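Category: Talks and handouts / Small-scale food packing

Rosaire Marchand, 8th February

Speaker notes: Labels on small packs

Start with the Harkau market. Last August I bought dried beans from three stalls there and got home with three packs I couldn't tell apart. One had a weight and no name. One had a name and no date. The third had a nice drawing of a hill. Ask the room who has sold something packed that way. Wait for hands.

Say where I'm coming from. I packed dry goods at Korkow for years, mostly beans, lentils and barley, and I did the labels because my handwriting was the best. We later bought a small label printer. My handwriting got worse and the labels got better.

Slide 2. What a buyer wants to read first: what it is, how much of it there is, when to use it by. Put those in the largest type you can fit. The farm name can be smaller than you think. Regular customers know the farm already, and new ones are looking for the word "lentils."

Mention that rules differ by place and by product. I am not giving legal advice today. Call your own inspection office before you print a full roll. At Wavden they printed 2000 labels with the allergen line missing and ended up adding a second sticker by hand to every one of them.
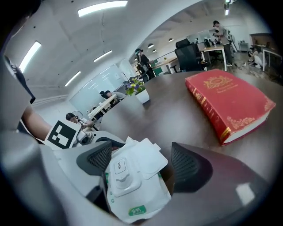
Placement comes next, and most packers leave it until the label is already in their hand. Fill the pack, close it, stand it up the way it will stand on the shelf, and then decide. A label that looked straight on an empty bag ends up on a fold once the bag is full. Soft plastic makes this harder. On a crinkled white pack like this one, with its flaps folded down over the top, you get a fairly small area for anything you need read, and the words on the small label run sideways to the pack. The green sticker near the bottom is easy to pick out against the white. If you use a color for each product, put it in the same spot every time so you can sort a crate quickly.

Pause for questions on placement. Somebody will ask about clear labels. My answer is no for beans, maybe for jars.

Slide 4. Type size and contrast. Black on white, no script lettering. Print one label, stick it on a full pack, put it on the floor and read it standing up. If you can't read it, your older customers can't either. Pass around the two Lagman bags here. Same barley, same printer, different type.

Slide 5. Costs. Our first run was 400 labels and that was the right size for us. We changed the wording twice in the first season. Don't buy the big roll to save a little per label until the wording has stayed the same for a whole season.

Batch codes, if time allows. Keep them short. We use the bin number and the packing day, written in a notebook by the scale. When a customer brought back a bag with weevils in it, we found the bin in a few minutes and pulled the other bags from it.

Leave some 30 minutes for the table session. People should have brought one of their own packs. Swap with a neighbor, and each person writes down what they read first, second and third. Blank sheets are in the folder by the door.

Collect the Lagman bags before people leave.

Contact: Rosaire Marchand, Korkow Dry Goods | Copyright Rosaire Marchand | Back to top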